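Stop scoring grippers on grasp success alone
Tomás Mac Mathúna
22/11/2023

Most gripper comparisons I am asked to read end in one number. A gripper was tried on a set of objects, it held so many of them, and the percentage goes in the last column. I have written reports like that myself and I no longer think they help anyone decide what to buy or build.

The case against the single number is easiest to make with our own results. In January we compared two hand-held grippers for collecting demonstrations, which we called Jikov and Valia after the benches they were kept on. Both are two-finger designs with a camera looking down between the fingers. Operators made 829 attempts across household objects, and 750 of those ended with the object lifted and held for the required time. Split by device, the difference was too small to defend. On the usual reading, the two tools were equal and we should have taken the cheaper one.

They were not equal. When the recordings were checked for use in training, 484 passed. The rest had a good lift and a bad recording: a finger hid the contact point, the wrist had turned so far that tracking was lost, or the operator had paused with the fingers half closed while looking for an angle. Nearly all of the rejected recordings came from Valia, whose fingers are wider at the tip and whose camera sits lower. A success score cannot show this. It stops at the lift, and the cost arrives later, at the desk of whoever has to sort the files.

My first proposal is therefore that usable recordings per hour should be the main figure in any comparison of hand-held tools. It is slower to obtain. It also depends on the checking rules, so these need to be printed next to it. I accept both costs.

My second proposal concerns the objects. The standard tray holds a block, a ball, a mug and a bottle, all on a flat table at elbow height. Colleagues at Clodville defend the tray on the grounds that results can be compared between sites. They can, but what is being compared is performance on trays. A large share of real handling is done near the floor, close to a wall or a cupboard, with a container in the way and soft packaging lying against whatever is wanted. Reaching down into a container limits the finger opening and fixes the approach angle. It also brings the operator's own feet and legs into view, and a tracking method that has only been tried over a clean table should be tried against those as well. 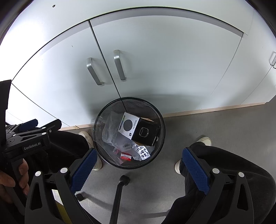
Pad material deserves more attention than it gets. A textured pad does well on card and poorly on thin film, where it tends to drag a fold along with it. We changed pads after 26 sessions and the figures before and after should never have been put in the same table. They were, in our first draft, and Meléndez was right to send it back.

There is a fair objection to all this, namely that a small lab cannot afford to measure everything. I agree. If only one thing can be added, add clutter at floor level, with the same objects and the same operators, and report it separately from the table work. Averaging the two would hide the result again.

I would also drop operator ratings of comfort from the main table. Ours followed the weight of the device almost exactly, and a kitchen scale is cheaper.

14 shares | 3 comments

Related
Why finger width belongs on the data sheet
Calibrating a wrist camera without a target board
Controller delay and what operators notice
Two arms or one: a reply to Meléndez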